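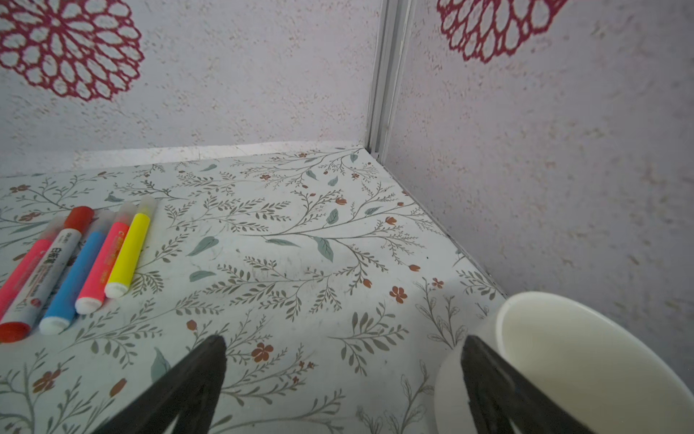

Marker corner: inspection checklist with comments
Checked by Struan Galbraith, Guthrie craft room, December

I was handed the standard Rikness sheet and asked to tick it. I have ticked what I could. Where the sheet wanted a yes and I wasn't convinced, I have written what I thought instead.

1. Pens stored with caps on.
Not passed. The sheet assumes every pen has a cap and that every cap belongs to the pen it's on. I doubt both. A cap pushed on halfway looks fine from a chair and dries the pen out all the same. Press each one until it clicks. If it won't click, bin the pen.

2. Residue at the cap join.
The sheet calls this cosmetic. Perhaps. A dark ring under the cap tells me ink has got out at some point, and I'd like it wiped before it reaches somebody's cuff. The blue one needs doing. Damp cloth, then leave the cap off no longer than you must.

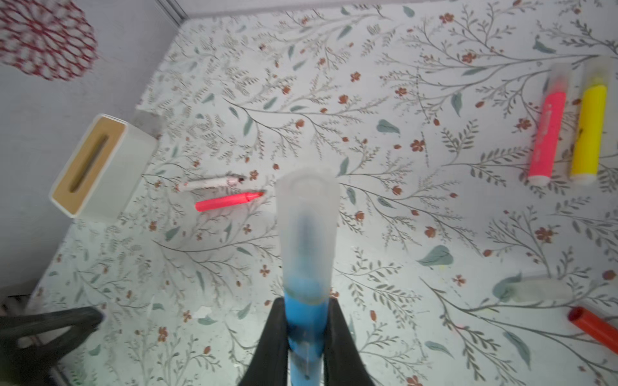
Greer MacBrayne thinks I'm being fussy: a pen with a bit of ink round the collar still writes, wiping it only moves the ink to the cloth, and the worn barrels are a better guide to what wants replacing. I accept the point about worn barrels. I have added them to the sheet. The wiping stays.

3. Floor covering flat, no lifted edges.
Passed for now. Run a hand along every edge, corners included. A leafy pattern is very good at hiding small spots of ink, so look at it from low down with a torch. "Wipe-clean" was the supplier's word for it and I'll believe that after a year.

4. Pens kept away from the wall paper.
No mark given. The Fludero leaflet says marker comes off speckled wall paper with a soft rubber. I tried that on an offcut at home and got a grey smear the size of a coin. Keep uncapped tips well clear of the walls, particularly the pale stretches between the red flowers.

5. Rails, rack and shelf secure.
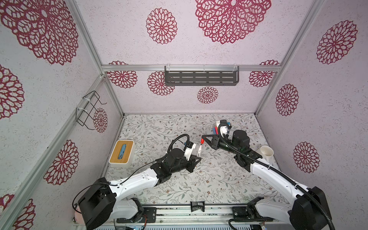

Passed with a comment. Pull down on the wire rack with one hand and watch the zip ties. Ties are a perfectly ordinary way to hang something light, but they do go brittle, and the sheet has no line for replacing them. I've written one in: 2 new ties every spring. The clips on the dark shelf get the same pull. Nothing heavy goes on either, whatever the Roveo catalogue claims for its own racks. It says 200 hooks' worth of uses. I can think of 3.

6. Hooks free of sharp ends.
Run a cloth over each tip. If it snags, file it.

7. Tissue box in reach, lid seated.
The wooden lid should sit level inside the rim. Please also check that what's in the slot can be pulled out with one hand. 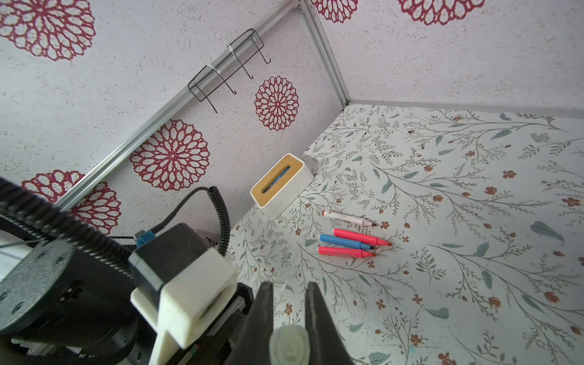
Also check the slot for splinters. I would sooner have a plain cardboard box there, but I was outvoted.

8. Uncapped pens put away at the end.
Not passed, and I don't expect it to pass next time. "At the end" is too vague. Cap each one before picking up another.

Next check: after the holidays, 2 p.m., same sheet with my additions kept in, please.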